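Automation in Work and Home, Unit 6
Handout: Can machines do the chores yet?
Revised August 22, 2026

This handout accompanies the sixth lecture and should be read before the seminar. Students who missed Unit 5 (sensors and touch) should read the notes for that unit first.

6.1 What counts as a chore

In this course a chore is a short, repeated task carried out in a place that was built for people. Wiping a worktop is a chore, and so is restocking a shelf or moving parts from a tray to a bench. Welding a car body on a fixed line is excluded. The line was designed with the machine in mind, and the parts arrive in the same position each time.

The distinction matters when claims are compared. A supplier may report that its arm has completed 2,404 picks without a fault. Before accepting the figure as evidence about chores, students should ask whether the objects varied, who placed them, and whether a person reset the station between attempts.

6.2 Rehearsal in simulation

Much of the early work on household tasks is done in simulation. A rendered room can be reset at once, and a failed grasp breaks nothing. The Grerkuseo exercises used in the practical sessions follow this pattern: a two-fingered gripper, plain surroundings, and one task at a time. Tiled walls and smooth pale surfaces are common settings, and the fingers begin open.

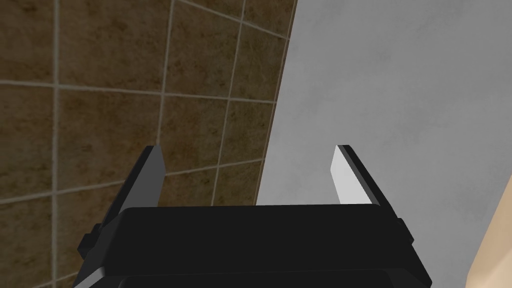
Can a machine trained in simulation be trusted with the same chore in a real kitchen?
Only after it has been tested there. Friction, glare, soft packaging and worn hinges are difficult to model, and a method that succeeds on screen may fail when it meets them.

The usual remedy is to vary the simulation: colours, lighting, weights and starting positions are changed from one attempt to the next. This helps a good deal with vision. It helps less with contact -- the moment at which a finger presses, slips or catches.

6.3 Two cases for the seminar

Prornar (shop floor). A parts store introduced one arm to fill trays for assembly. The trial covered 117 types of part, and staff continued to handle anything supplied in bags. The arm was slower than an experienced worker but ran through the night shift.

Zivberg (household). A trial flat was fitted out for clearing tables and loading a dishwasher. A single load took up to 90 minutes, and a remote operator could take over at any point. The published summary does not separate assisted loads from unassisted ones.

6.4 Preparation

Read the Stankevičius case pack, sections 2 and 3. Write 400 words on one chore of your choice, stating which part of it a machine could do at present and which part it could not. Give the conditions under which your answer holds -- lighting, objects, time allowed, and help from a person.

Written work is returned in November. Late submissions are dealt with under the general course rules.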